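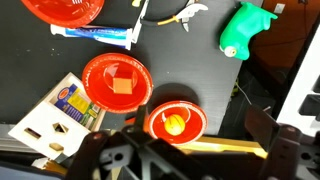

Toothpaste, pliers and a red bowl, all on the one dark table.

I've been meaning to write up my toothpaste tricks for ages, and a few of you asked after the post on water rings in December, so let's go! First thing: you want the plain white paste. Gels don't do much, and the whitening ones can be too harsh on anything shiny.

My favorite use is scuffed sneakers. A pea-sized blob on an old brush, small circles on the rubber part only, then wipe with a damp cloth. I did a pair I'd nearly thrown out (they were 39 dollars at Vergara, so I was glad to get another summer from them). It also takes crayon off painted walls, but please try a spot behind the door first. I dulled a patch in our hallway and I still see it every time I come in.

Silver forks, yes. Silver plate, no! The grit wears it down.

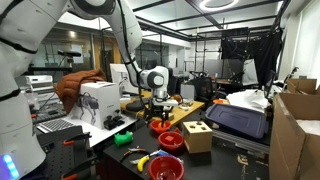
Red bowls in different sizes, with the shape sorter next to them.

Bowls are my other thing. I buy plastic ones that come in a few sizes and use them for every small job in the house, screws in one, buttons in another, snack in a third. If yours have picked up a tomato stain, mix 2 spoons of baking soda with a little water, smear it on and leave it overnight. Sticky label glue comes off with cooking oil, then dish soap.

And wooden toys: don't soak them. Wipe with a barely damp cloth and a drop of vinegar, then let them dry standing up, away from the heater. Next time I'll do rusty pliers, so dig yours out of the drawer.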